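Open day at the Tedlow household storage works

The bus from the station drops you at the bottom of Carrier Road, and it is a ten-minute walk uphill to the gate. I arrived just before 10 a.m. and was given a paper badge and a map of the site. There is a visitors' car park if you drive, but it was full by the time I signed in.

Tedlow is a small place. The open day is held every July and covers two buildings: the moulding shop, where baskets and boxes are made, and a long low block called Podus, where they are tried out and compared with what other makers sell. I had booked for both. Tickets are free but you do need one for the moulding shop, where groups are kept small.

Moulding shop

We were given ear plugs and walked along a yellow line on the floor. The noise is steady and you get used to it. Our guide said the shop had turned out 3,367 baskets in the week before our visit, against 2,897 in the same week last year, and that grey outsells every other colour they make. Changing the colour in a machine takes most of a morning, so they run one shade for as long as they can.

The small holes in the basket walls are formed in the mould and not drilled afterwards, which I had always wondered about. Up to 400 baskets can be stacked on the racks by the far door before a lorry has to come. Offcuts go into a grinder and back into the mix.

Podus

After a cup of tea we crossed the yard. Podus is much quieter and a good deal warmer. The part I had come for was the sorting bench, a plain white surface with a container at each side, used for working out how people put things away at home and which shapes they find easy to reach into.

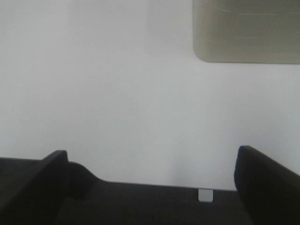
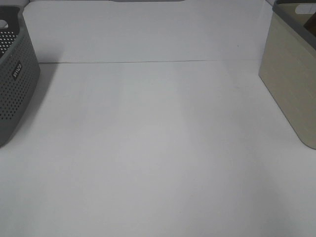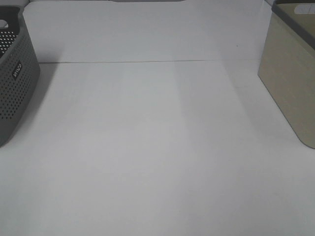
The two containers

The dark grey basket is the sort of thing I have under my own sink. It has rounded corners, rows of small round holes and a cutout in the rim for a handle. The beige box opposite has smooth walls and a dark grey rim. I prefer a box like that for paper and cables, and a basket with holes for anything that might need airing. The staff did not push one over the other. They said most homes end up with a mixture, and that people tend to choose by the shelf they have to fill.

Shop and practical notes

The shop is by the gate and sells seconds from the Tirko range at reduced prices. I bought two small baskets with slight marks on the base. There were 467 visitors by early afternoon, according to the board at the desk, and the queue for the till went out of the door.

Food is limited to sandwiches and cake, and the sandwiches had gone by 1 p.m. Toilets are in the yard behind Podus. The last bus back leaves at 4.40 p.m. from the stop opposite the one where you get off.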